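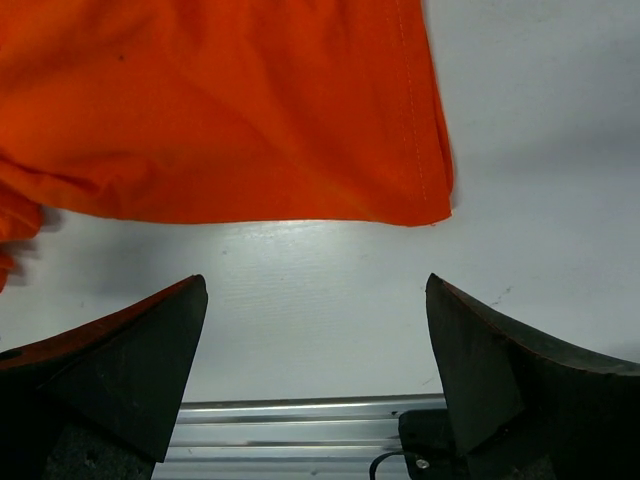 Stillholm Textile Care Forum > Finishing and Folding > Thin knits: hem won't stay square

hemline_62
I fold mixed loads for the Adams site and the thin, bright tops are the ones that come back to me. Hem laid straight, edges aligned, and by the second fold one side has crept. The orange ones in this batch are the worst of it. There is a line of pale stitching set in from the edge, and the fabric past it wants to turn under without being asked. Current method is to lay flat, smooth from the hem up, sides to the middle, then thirds. Six passes with the palm make no difference. What are others doing before the first fold?

grainline
Check the stitching first. A seam sewn at higher tension than the cloth will pull the fabric next to it, and no amount of smoothing fixes that. Fold to the seam, ignore the raw shape of the edge. If the seam is straight the stack will look straight.

tumbleweed_ops
Disagree with folding to the seam. On cheap knits the side seams spiral after laundering. Fold to a seam that has rotated and you put the twist on the front of the finished piece. I fold to the shoulder points and let the hem land where it lands.

hemline_62
Side seams on mine are inconsistent from piece to piece, so I would need to pick one rule per batch. Also getting short frayed threads at one hem corner. Trim or leave?

grainline
Trim to 5 mm, don't pull. Pulling opens the stitch line.

Mod_Zuvside
Moving this out of General. The sequence below is the one we use for thin jersey. Hems and seams are handled after step 2.

1. Sort by weight before color. Thin jersey stacked with heavier pieces takes an impression from them.

2. Lift by the two upper corners and hold the cloth up over the table. Keep the corners at matching height and let the middle sag. Do not pull it tight. Tension across the top edge stretches the knit sideways and it recovers unevenly once it is down. Bunching on one side means that corner has been gripped too far in, so take a new hold nearer the edge. Keep the rest of the pile to the back of the table, clear of the hem.

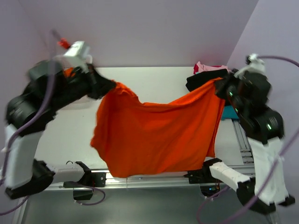 3. Lower hem first, then bring the top down and away from you. The cloth should meet the surface progressively, with no air under it.

4. Square the hem corner by hand. Smooth outward from the center, one pass per side.

5. Fold sides, then length. Jindadex board if you want uniform width, set at 23 cm.

tumbleweed_ops
Step 2 is where I part ways. Holding a damp-ish jersey by two points for any length of time gives you ears at the corners. I drop it flat from a loose bundle and open it on the table.

Mod_Zuvside
It should not be damp at folding. If it is, send it back to the dryer. On dry cloth held for a few seconds I have not seen ears.

grainline
Opening from a bundle on a white laminate top is fine for one or two. Over a full load the cloth drags and you spend the time you saved chasing ripples.

tumbleweed_ops
Depends on the top. Mine is waxed.

hemline_62
Tried the lift on the last part of the load. Hem is straighter, left side still gathers a little. I was gripping too far in on that side. Will try the board at 23 next. Is the 5 mm trim before or after folding?

grainline
Before.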